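Bench notebook, August, finger pads again (Skadell grip versus the old Plavik one)

I started on plain white paper this time, laid over the board, to see how much of the view the green fingers take up before anything goes between them.

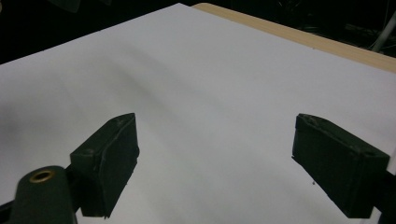

Arvid Fagerlund thinks we should stop judging the two grips by feel and log the closing width for each squeeze, the same object every time, because his hand gets lazy after lunch and he suspects mine does too. Fair enough, and I've taken him up on it!

So, the Skadell first. I did 300 squeezes on the foam block before coffee and 287 after, 587 in all, and my thumb would like that written down somewhere. The trigger is lovely and light (lighter than I remembered, though I may have been spoiled by the weather), but the width reading drifts a little when I hold it closed for a long time. The Plavik reads steadier and is a good deal stiffer to pull.

The shadow across the sheet bothered me more than the fingers did. With exposure fixed at 2000 the paper is fine on the right and goes gray toward the lower left, and I'd like to try the lamp on the other side of the bench before blaming the camera settings.

The pads have scuffs and pale scratches along the edges. Cremilda, if you still have the spare pair in the Doolan box, could you leave it by the vise? I'll rerun the foam block with those and put the widths in the shared sheet under run 1937.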